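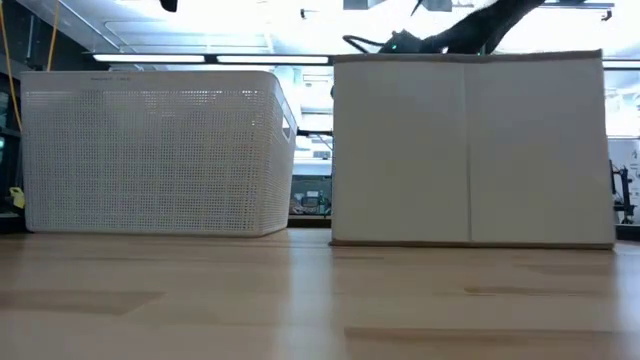 Storage tips from the Brelance open day

Brelance opened its automation shop in Brillitthorpe to the public one afternoon in June, and I went along with Ilham Harahap, who shares my garage and most of my tools. We had signed up for the demonstration on sorting and picking. I came home with two pages of notes, and nearly all of them were about bins, baskets and where to put them. These are the ones I have used since.

Put rigid and soft containers to different work

The demonstration used a white plastic basket with small holes in the walls and a white fabric box. Oi-ling Leung ran the bench, and she told us the arm has an easier time with a rim that stays where it is. A person can catch a soft edge with one hand and hold it open with the other. One arm has to get by with a single grip.

The same goes for a kitchen or a laundry shelf. If you usually reach in with one hand while holding something in the other, use a stiff basket. Fabric boxes are better for things you take out a few times a year, such as spare pillowcases or winter gloves. I swapped the fabric box under my sink for a plastic basket and stopped having to fish around for the sponges.

Leave a gap

Containers pushed tight together are hard to lift out. Leave enough space between them to get your fingers down both sides. In my pantry this cost me one basket per shelf, and I haven't missed it.

Mark the spot

Oi-ling puts low-tack tape on the table when she is setting up a new job, so a bin that gets bumped can go back to the same place. I did this inside the deep drawer where we keep lids. Two short strips at the corners are enough. Use painter's tape, press it down well, and replace it when it starts to curl. Don't leave it on a varnished surface all summer or you will be scraping.

Keep the opening clear

The arm comes in from above, and it needs room to do that. So do you. Measure from the rim of the container to the underside of the shelf over it. Mine was 3 inches, and I was scraping my knuckles every time I wanted the rice. I moved the shelf up two holes. If your shelves are fixed, get a shorter container or turn it so you can slide it out by the handle.

Check what falls through

A basket with holes is good for potatoes, onions and cleaning bottles that drip. It's no good for screws, clothespin springs or loose seed. Ilham lines his with a piece of old window screen cut an inch too big and folded up at the sides. Cardboard works too but goes soft in a damp garage.

Test before you buy a full set

The test log on the wall had 1,039 picks written up for one part alone, and Oi-ling said they had changed the container partway through. They buy one, try it for 100 picks, and only then order more. I have a closet full of matching boxes that don't fit anything, so I took this one to heart. Buy one basket. Use it for two weeks. If you're still putting things in it without thinking, go back for the rest.

Cleaning

For plastic baskets with small holes, soak them in warm water with a little dish soap, then go over the outside with a vegetable brush. Rinse from the inside out. Fabric boxes should be vacuumed with the brush attachment and spot-cleaned with a barely damp cloth — soaking can warp the board inside, if yours has one.

If you want to go

The next open day is planned for the fall. Parking is behind the Jedano building, and the afternoon demonstration fills up first.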